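Osgate Revises Socket Handling Rules for Server Board Refurbishment

2019-12-10

Osgate, which repairs and resells used server hardware, has published a revised procedure for fitting processors in boards that use land grid array (LGA) sockets. The procedure covers inspection of the socket, placement of the processor, closing of the load plate, and the first power-on test. It replaces a set of bench notes in use at the company's Kleinschmidt site.

The change follows a review of returned and rejected boards that ended in August. The review covered 3859 boards that had passed through the Kleinschmidt site. Of these, 173 were set aside with damage to the socket contacts. According to the company, most of that damage was found in the outer rows of the contact field, on the side nearest the load plate hinge. The pattern was the same on boards from several makers.

In an LGA socket the contacts are on the board and the processor carries flat pads. Each contact is a thin spring bent to a set angle. When the load plate is closed, the processor is pressed down and each spring flexes by a small amount. A contact that has been pushed sideways may miss its pad or touch the one next to it. The result can be a board that does not start, a memory channel that does not appear, or a fault that shows up only under load.

The revised procedure treats placement as a vertical movement. The processor is held by its edges, lined up with the socket, leveled, and then lowered until it rests in the socket body. It is not to be slid into position. If it does not seat flat, it must be lifted straight up, and the contact field must be inspected again before another attempt. Under the old notes a second inspection was optional.

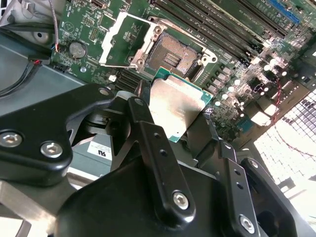 Holding tools are permitted as long as they grip the edges of the substrate or the sides of the heat spreader and leave the pads on the underside clear. Vacuum cups may be used on the top surface after it has been cleaned of thermal paste. The procedure notes that leftover paste is a common cause of a weak vacuum hold, and that a dropped processor can damage both parts.

Inspection is to be done under a low-angle light from at least 2 directions. In a field of good contacts, the reflections form even lines. A bent contact breaks the line and is easier to find this way than under a lamp placed directly overhead. Boards with one or more bent contacts go to a separate bench for rework. Straightening contacts at the assembly bench, which had been allowed for small defects, is now ruled out.

The load plate is to be opened fully before the processor is brought near the socket, and it must stay open without being held. A plate that drops back under its own weight is grounds for rejecting the retention frame. The frame can be replaced without removing the socket on most of the boards the company handles, although the screws must be tightened in small steps to keep the pressure even.

Socket covers are also addressed. Under the old notes, covers were removed when a board reached the bench and were often kept in a shared bin. Technicians must now leave the cover on until the processor is ready to be placed, and must refit a clean cover as soon as a processor is taken out. Covers with cracked tabs are to be thrown away. The company found that a loose cover could fall into the contact field when the board was turned.

Cables that stay attached during the work are to be routed away from the socket and held at the board edge. Memory modules should be removed before the processor is placed, and the latches at the ends of the slots left in one position across the whole bank. The coin cell may stay in its holder during placement. It is to be measured with the board unpowered, and replaced if the reading falls below the limit on the work sheet.

Records of each placement will be kept in Tralletix, the job tracking software that Osgate uses at its repair sites. The technician enters the board serial number, the result of the socket inspection, and the number of placement attempts. A board that needs more than 2 attempts is locked in the system until a second technician has examined the socket. The entry also notes the type of holding tool, which was not recorded before.

Carkemard, which supplies socket covers and inspection lamps to the Kleinschmidt site, has changed the shape of one of its covers in response to the review. The new part has a taller grip tab and can be lifted without pressing on its center. It is molded in a light color so that dust and metal particles are easier to see on it. The older cover will remain in stock for boards with tall parts close to the socket, where the new tab does not fit.

Power-on testing is largely unchanged. Boards are started with one memory module, then with a module in each channel, and then with all slots filled. Each step must complete before the next begins. If a channel is missing, the module and slot are checked first. The processor is removed only after those checks have been recorded, a rule meant to cut down on needless removals.

The procedure does not cover boards with pin grid array sockets, in which the pins are on the processor, or processors that are soldered in place. Those boards will be handled under the existing notes. Osgate said it would issue a separate document for boards with more than one socket, where the spacing between the frames limits the room for tools and fingers.

The revised procedure applies to all work started at Kleinschmidt after its publication. Boards already on the bench may be finished under the old notes, except that the new inspection step is required before the load plate is closed.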